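Recording good handover demos with two arms
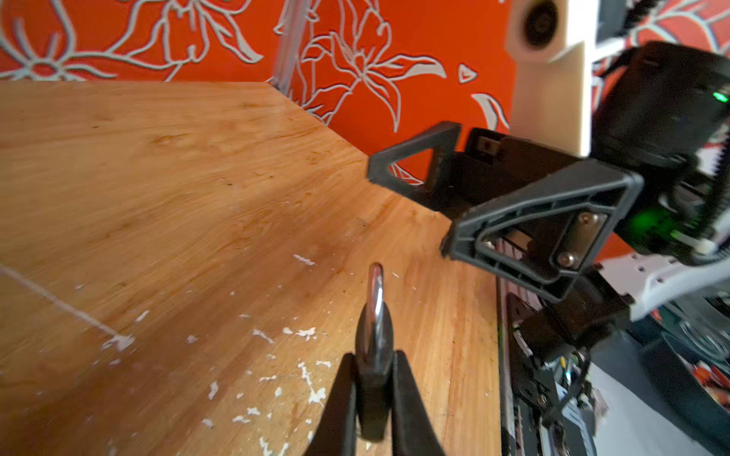
Wendska Robotics Club - Learning Group

We've been collecting padlock handovers since October, and I've ended up being the one who shows new members how to do it, so I figured I'd write it all down. You'll be driving both arms by hand while the Cokum recorder saves the wrist cameras and joint positions.

Before you start

Home both arms, open the grippers and wait for the green light on the motor. Start a new session in Cokum and type the task name exactly as it's spelled on the sheet - "Padlock" and "padlock" get saved as two different tasks, and I've had to merge those folders more than once!

Recording one episode

Pick up the padlock by its body with the shackle pointing straight up, like in the photo. That leaves the silver loop free for the second arm to grab. Bring it up over the table and stop for a second.

Now move the second arm in from the side with its fingers open. Go slow here. If you rush, the motion gets jerky and the model learns your jerkiness (mine did, it was awful to watch). Close on the shackle, wait a beat, then open the first gripper and back it straight off. Hit save.

I aim for episodes of 14 to 18 seconds. If you go over 27, toss it and try again.

Mixing it up

Start the padlock in a different spot each time and turn it a bit. Our tabletop has a long scratch and lots of dried white paint flecks, and they're handy for remembering where you started last, but please don't favour one fleck over all the others. I did that for almost a whole session and the policy went straight to that spot whether the padlock was there or not.

Fumbles

A small wobble that you recover from is fine, keep it. If the padlock drops, mark the episode as failed in Cokum and leave it in the folder. Three drops in a row usually means the finger screws need a look.

When you're done, copy the session to the Boiko drive and add your initials to the sheet.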